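Introducing a Robotic Arm on the Residential Wing: A Guide for Team Leaders

Purpose of this guide

Mokgethi Residential Services is introducing a bedside robotic arm, known to staff as Sterna, for fetching and tray-moving tasks. This page sets out how a team leader should prepare a wing for the change, from the first staff meeting to the end of the trial period. It applies to all shifts, including nights.

The guide was prepared by Nosipho Nkuna, Workplace Change Lead, and reviewed by Lensa Negash on behalf of the staff forum. It replaces the draft circulated in June.

Before you begin

You will need the current task list for your wing, the shift rota, and access to the Vellex planning software, in which room layouts can be built and arm movements tried out on screen. Staff without a Vellex account should apply through their line manager. Allow 5 working days for the account to be opened.

Step 1. Hold the first meeting

Hold the meeting before any equipment arrives. Explain which tasks are under review and which are not. Personal care, medication and moving a resident remain with staff at all times, and no exception may be agreed locally.

Care assistants will often ask whether their hours are affected. Contracted hours do not change during the trial. Any later proposal must go through the staff forum in the usual way. Questions that cannot be answered in the meeting should be written down and returned with a reply before the next rota is issued.

Step 2. Record the work as it is done now

Ask staff on each shift to note every occasion on which they carry an item to or from a bed. During the pilot on the Grustonia wing, 189 such trips were recorded in one week, many of them made between other duties and never entered on a task sheet. These short trips are easily missed by managers, and the record should be made by the people who make them.

Do not use the record to compare individual members of staff. Names must be left off the sheet.

Step 3. Sort the tasks

Mark each task as one of the following:

Stays with staff
May be shared with the arm
Suitable for the arm, with a member of staff in the room

The sorting should be done by at least two care assistants and one team leader. Where they disagree, the task stays with staff. A trip that also serves as a check on the resident must not be passed to the arm, even where the carrying itself is simple.

Step 4. Build the room in the planning software

Open a new room in Vellex and place the bed first, followed by the table that will hold the arm. Add doors and wall-mounted equipment, then the objects to be handled. Objects may be placed at any height while the layout is being prepared, and should be set down in their final positions before a movement is tried.

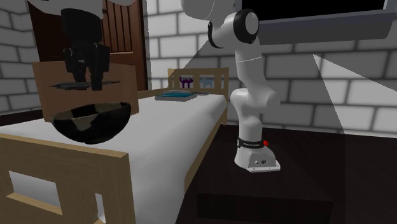 Simulated bedroom layout with the arm on a table beside the bed and a blue-topped item on the mattress.

Invite the staff who work in the room to view the layout. They should be asked where they normally stand, which side of the bed they approach from and what else is usually kept within reach. Save each version under a new name so that earlier layouts can be compared.

Step 5. Agree the new duties in writing

Supervising the arm is work and must appear on the rota as such. Each shift should have one named supervisor, who is trained to stop the arm and to report faults. The role should rotate - it should not fall to the newest member of the team by default.

Step 6. Review the trial

Hold a review after the first 1000 recorded movements. Bring the fault log, the sheets from Step 2 and written comments from staff. The wing may continue with the trial, change the task list or withdraw the arm. A decision to withdraw does not need approval from the Workplace Change Lead, though she should be informed on the same shift.

Completed review forms should be sent to the staff forum and a copy kept in the wing office.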